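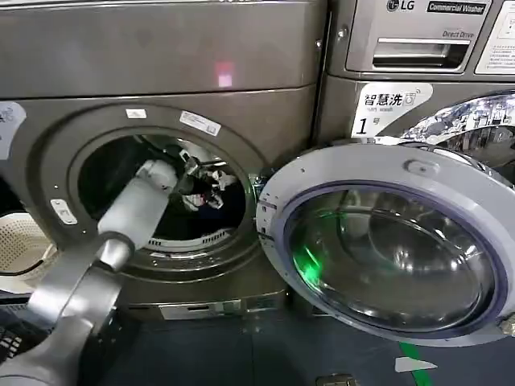
Can anyone tell me whether a service wash is worth the money these days? Prasico in Kandley want 134 a month for four bags, washed, dried and folded, and my neighbour swears by it. I've had a look at the machines, the big grey front loaders with white stickers round the door, and one had a dark bundle with white patches in the same drum. I was brought up to keep darks and whites apart, so I'm not convinced.

Laundry > Washing and drying > Service washes

Posted by Thilini Sarkar, January, 7.40 pm

Reply from zsolt_szenasi
Patches on dark clothes aren't a mixed wash, are they? Could be one printed jumper. I'd worry more about the price. I do the lot at home and it doesn't come near 134.

Reply from kun_e
Do you count your own time, Zsolt? And the drying? My flat in Sarnville has no balcony and I had black mould behind the airer two winters running. I pay for the service wash and I'd pay again.

Reply from zsolt_szenasi
A dehumidifier would have sorted that. Mine came second hand and it's still going.

Reply from Wayne Gagnon
Ask them what "folded" means. The place I used in Vass rolled everything up and called it folded. They also shrank a wool cardigan and pointed at a notice saying they weren't liable. Read the small print before you hand over anything you like.

Reply from kun_e
Who sends wool to a service wash?

Reply from Wayne Gagnon
Someone who was told "all fabrics welcome".

Reply from Thilini Sarkar
Thanks all. I rang and asked if they sort by colour. "If you ask us to" was the answer, and it costs extra. I might try one bag of towels and sheets and see how they come back. Wayne, did you ever get anything for the cardigan?

Reply from Wayne Gagnon
A voucher for another wash. Never used it.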